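3.2 Recall and attendance

Patients were drawn from the register of the Nakero clinic, a general dental practice that also serves two care homes in the same district. The register held 1,785 adults who had been seen at least once in the previous three years. We left out people already under the care of a gum specialist and those who had moved away. From the rest, 160 were picked by a random draw and sent a letter asking them to come in for a gum check, with a reply card and the clinic's phone number. 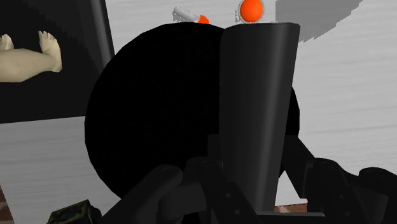
Bleeding on probing was recorded at six sites per tooth, with wisdom teeth left out. Pocket depth was read to the nearest millimeter and entered on the Zonow chart, the same form the clinic uses for routine visits. Staff were asked to look at the chart as a whole before scoring single teeth, as a deep pocket next to shallow ones is easily missed. Where two readings at one site differed by more than a millimeter, the site was probed again and the third reading was kept.

Figure 2. Close view with black disk and tapered finger (rendered).

Of those invited, 45 did not reply to the first letter. A second letter went out in February, worded more simply and printed in larger type. Reasons for staying away were taken down by phone in the patient's own words and later sorted by Wakana Hosoda, who had no part in the exams. Cost came up most often. Fear of treatment was second, and several older patients said that their gums had bled for years and they had not thought it worth a visit. 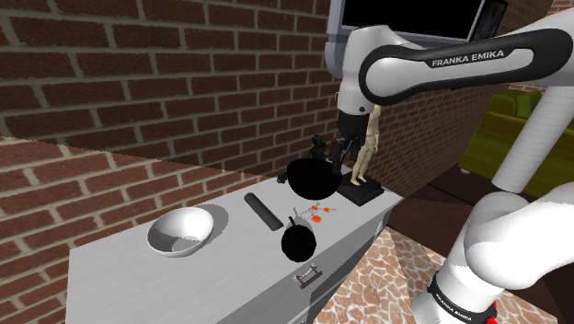

Travel was a larger problem than we had planned for. The bus from Skostoten runs only in the morning, so afternoon slots were of little use to anyone living there. We moved these patients to earlier times where we could. Those in the care homes were seen on site, using a portable light and the same probes. Exams done in the homes took longer, and full charting was not possible for patients who could not keep their mouths open for more than a few minutes. For these patients we used partial charting of the front teeth and first molars, and they are reported separately in the results.
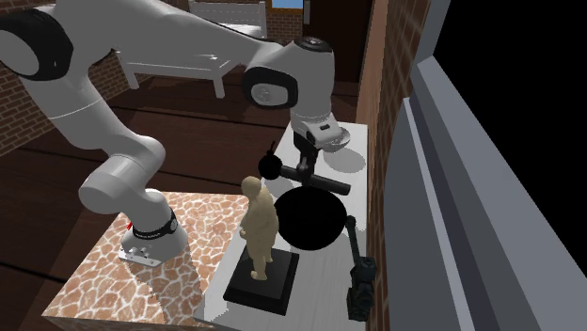 Smoking, diabetes and current medicines were taken from the clinic record and checked with the patient at the visit. When the two did not agree, the patient's answer was used, except for medicines, where we called the pharmacy. Self-reported brushing was scored on the short Ekanayake form, which has one question on brushing and one on cleaning between the teeth. Data entry closed on 12/11/22 and no records were changed after that date.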